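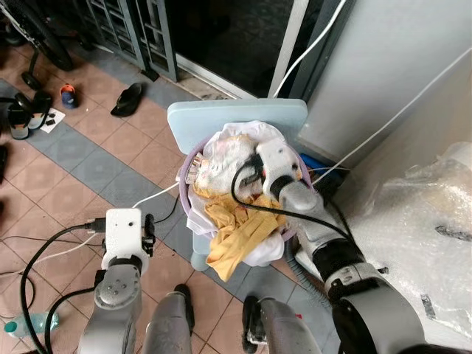 Workshop notebook / Cotton, mordants

Jun 22, 2019

Second try with madder on the cotton from Wongsuwan. The first try gave a color like weak tea with a pink edge, and Marin Obradović was polite about it, so I know it was bad. Now I write everything down in order, also the boring parts.

Dry weight before scouring: 737 g. I weighed it in two portions, the small scale does not accept so much at once. The cloth has still some size in it from the mill. If you put a drop of water on it, the drop stays on top like on a waxed table. For the first try I did not scour at all, only rinsed, and I think this was the main mistake.

Scouring: soda ash and a spoon of Zidel, big steel pot, slow boil for two hours. The water became yellow-brown already in the first half hour. I changed it and boiled again for one hour, and the second water was much more clear. After this the drop test was good, the drop goes in immediately.

Weight after spinning, still damp: 1,089 g. I note it only for the next time, to know how much water the cloth brings with it into the mordant bath. Before, I was ignoring this water and my bath was always weaker than I calculated.
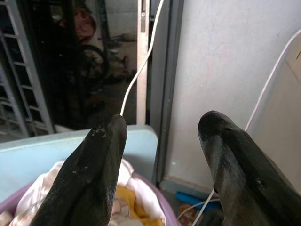 Tannin first, then alum. Milovan Stoyanova prefers to skip the tannin when the final color must be light, and he has some reason, the oak gall makes the cloth a little gray. I used the sumac powder from Truvell, it is paler. The cloth stayed in the tannin bath overnight, covered with a plate so that it does not float. One corner was floating anyway. It has now a lighter spot, the size of a hand, and I marked this corner with a white thread.

Alum: 10 percent of the dry weight, dissolved in hot water, added to a bath that is only warm. I stirred every few minutes at the beginning and later when I remembered. Total time in alum was 36 hours, longer than the recipe wants. It was not a plan, I had to go to the other building for the Vakidetti order and came back too late in the evening. I do not see any damage. The hand of the cloth is maybe a bit dry, but it is always like this before the last wash.

Question for Milovan: do we keep the old alum bath? There is a white layer on the bottom of the bucket. I did not pour it out and the lid is closed. Please do not use this bucket for rinsing.

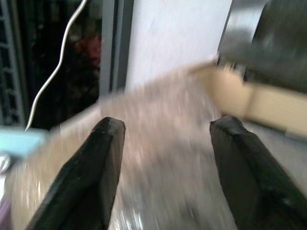 The madder was soaked separately in a bag made of old curtain. The bag is too tight, the powder in the center was still dry when I opened it. I broke the lumps with a spoon and put everything back. Next time a larger bag, half full.

Temperature is the point where Marin and I do not agree. He goes up fast and holds. I went up slowly and stopped when it was too hot to keep a finger in, below the simmer. At the simmer the brown comes out and then it is finished, you cannot go back to red. After one hour the strip was a warm orange-red. After two hours it was deeper, and I turned off the plate and let the strip cool in the pot.

I dyed only one test strip from the light corner and one from the middle. The difference is visible near the window and almost not visible under the lamp.
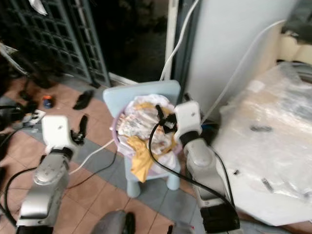 To do before the full batch

Cut the light corner away or use it for samples.

Ask Wongsuwan if the next roll can come without size. They said in September maybe.

Wash both strips with Zidel and with plain soap, half of each, and pin them on the board with the date.

Chalk: our tap water is soft, and I forgot the chalk completely in this bath. Add a small spoon to the next one and compare with today's strips.

Find the second thermometer. It was in the drawer with the labels.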